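How Do People Shop for a Robot?

Have you ever saved your pocket money for something big? Then you already know a little about this subject. When a school, a shop or a small factory wants a robot, somebody must sit down first with paper and a pencil. They write what the robot must do, what it will cost, and what else they must buy with it. This is called making a budget.

What is a budget?

A budget is a plan for money. On one side you write how much you have. On the other side you write everything you want to buy. If the second side is bigger than the first side, you must change the plan.

Let us play a game with coins. Imagine you have 100 coins and you want to build a robot work place. Many people think they can spend all the coins on the robot. But a robot needs a table to work at, power, cables, and a computer to tell it what to do. If you spend every coin on the arm, it will stay in its box.

Start with the job

The first question is always: what is the job? Think of a hat shop in the town of Andholm. The shop wants help with putting hats on stands. A hat is not heavy, so the shop does not need a very strong robot. But a hat is soft and it bends, so the robot must hold it in a gentle way. Strong robots cost more, and a strong robot is not always a gentle one.

So the shop writes in its plan: "Light things. Soft things. One table."

Choosing the fingers

Many robot arms are sold without a hand. You choose the hand separately, the same as you choose a brush for painting. The hand is called a gripper. Some grippers have two fingers, some have three, and some use air to suck things up like a vacuum cleaner.
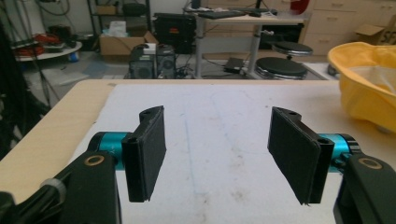 Fingers are a part of the plan that people often forget. They touch everything, so they wear out, like the soles of your shoes. A good budget has a line for new ones. When you look at a gripper, look first at the inside of its fingers, where it will touch things. These two fingers have flat black pads, and the dark material on the inner side looks a little fuzzy. Look also how wide they can open – a gripper that opens only a little cannot pick up a thick thing, even if it cost very much money.

Somebody has to show the robot

A robot does not know what a hat is. It must learn, and learning also belongs in the budget. One way is that a person does the job many times with grippers on the hands, and a computer saves the movements. Later the robot can learn from them.

This work takes time, and the person must be paid. In our coin game, keep 13 coins for teaching. If the job is difficult, keep more.

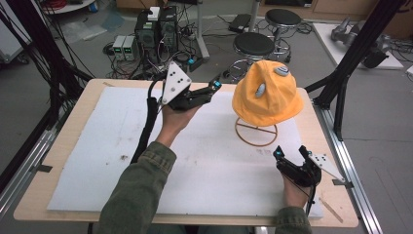 Before you buy, it is wise to draw the work table and everything that will stand near it. Draw it from the top, like a map. Put in the thing you want to move, then the arms, then the place where the cables go. Cables need more room than you think! Look at the floor behind this table, where black, white and reddish wires lie in a big tangle near the two power supplies. In your plan you can write some coins for cable ties and cable covers. They are cheap, and people will not trip so easily.

Compare the prices

Now the shop asks two sellers, Katow and Tanier. Katow offers an arm for 700 coins, and the gripper is included. Tanier offers an arm for fewer coins, but the gripper is extra, and the shop must wait 8 weeks. Which one is better? You cannot say from the price alone. You must add all the parts together, and ask how long you can wait.

Good questions for a seller:
Is the gripper included?
Can I buy new fingers later?
Who helps me if it breaks?
How much space does it need?

Now you try

Choose a small job in your home, for example putting socks in a drawer. Write what the robot must hold. Draw the table or the floor where it will work. Then divide your 100 coins between the arm, the gripper, the table, the cables and the teaching. Keep a few coins for repairs.

Words to remember

Budget: a plan for money.
Gripper: the hand of a robot.
Spare part: a new piece you keep for when the old one is worn out.

From the Ghorbani Reading Pages for young makers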